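Frequently Asked Questions About Dental Care for Cats and Dogs

I'm Mireille Tanguy, and I've been cleaning animal teeth at the Moya clinic for 13 years. People ask me the same things at the front desk, in the parking lot and once at a wedding, so I've typed my answers up. If yours isn't covered, call us and ask for me!

My dog's breath is awful. Is that just how dogs smell?

A little bit of dog breath is normal (they eat what they eat). Breath that makes you lean back on the couch usually means there's bacteria building up along the gum line, and that's worth a visit. Bad breath can also come from the kidneys or the stomach, so I'd much prefer you bring him in than buy a bottle of something minty and hope.

Does my pet really have to be put under for a cleaning?

Yes, for a proper one. I know this is the part everybody hates, and I've been that nervous owner in the waiting room myself. But the trouble sits under the gum, and no dog on earth is going to lie still while I poke around down there with a metal scaler. It also lets us take X-rays, and those show us the roots. We run bloodwork beforehand, and someone watches the heart rate, oxygen and temperature the whole time. 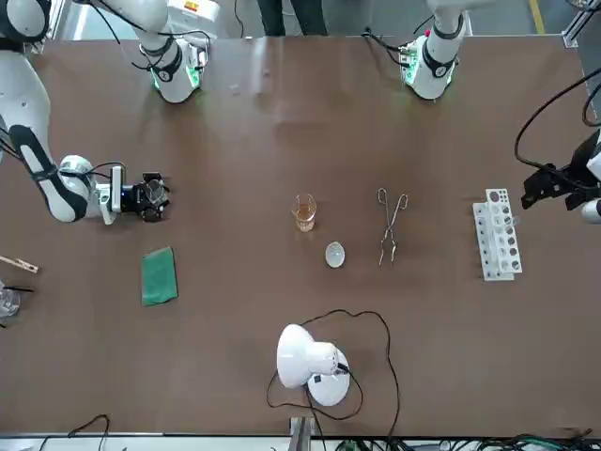 Older pets can usually have anesthesia too. Dr. Bermúdez adjusts the plan for each one, and if there's a heart murmur or a kidney issue he'll talk it through with you before anything gets booked.

What should I do the night before?

Dinner as usual, then pick the food bowl up at bedtime. Water is fine until you leave the house. Kittens, puppies and diabetic pets get different instructions, so please wait for our call on those. If your cat steals a piece of toast at 6 a.m., tell us! We won't be mad, we'll just move you to another day.

How do I brush a cat's teeth without losing a finger?

Slowly, my friend. Start by letting her lick a bit of pet toothpaste off your fingertip, and do only that for a week. Then rub one or two teeth with your finger, then switch to a small soft brush. You only need the outside surfaces, and 20 seconds a side is plenty at first. Never use human toothpaste. Some kinds contain xylitol, and that's very dangerous for dogs, and the fluoride and foaming stuff isn't good for cats either.

Are bones and antlers good for teeth?

I wish I could say yes, because my own dog adores them. They're hard enough to crack a big chewing tooth, though, and I see it way too often. My test is the thumbnail: if you can't dent the chew by pressing on it, skip it.
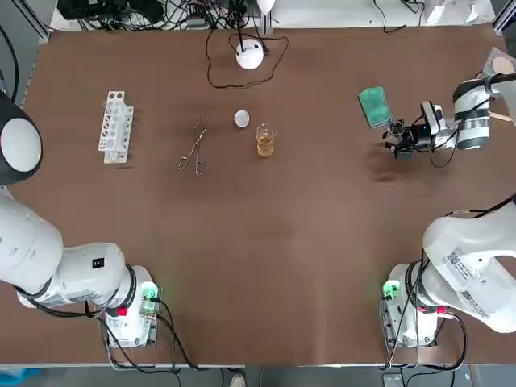 Rubbery chews that bend a bit are a better bet, and so are the dental diets with the oversized kibble. Noelia at the front desk keeps a list of the ones we like and will happily print it for you.

My cat had teeth pulled. Can she still eat?

She sure can. Soft food for two weeks or so while the gums heal, and after that plenty of cats go right back to crunching kibble, even with no teeth at all. A sore tooth hurts much more than a missing one, and owners often tell me their cat is playing again.

How often should we come in?

Once a year for a mouth check works for most pets. Small dogs (Yorkies, Chihuahuas, dachshunds, I'm looking at you) tend to need it every six months because their teeth are so crowded.

What does the mouth check cost?

It's $79, and that includes a written estimate if a cleaning is needed. Extractions are priced by the tooth, and we call you before we pull anything, so please keep your phone on that day.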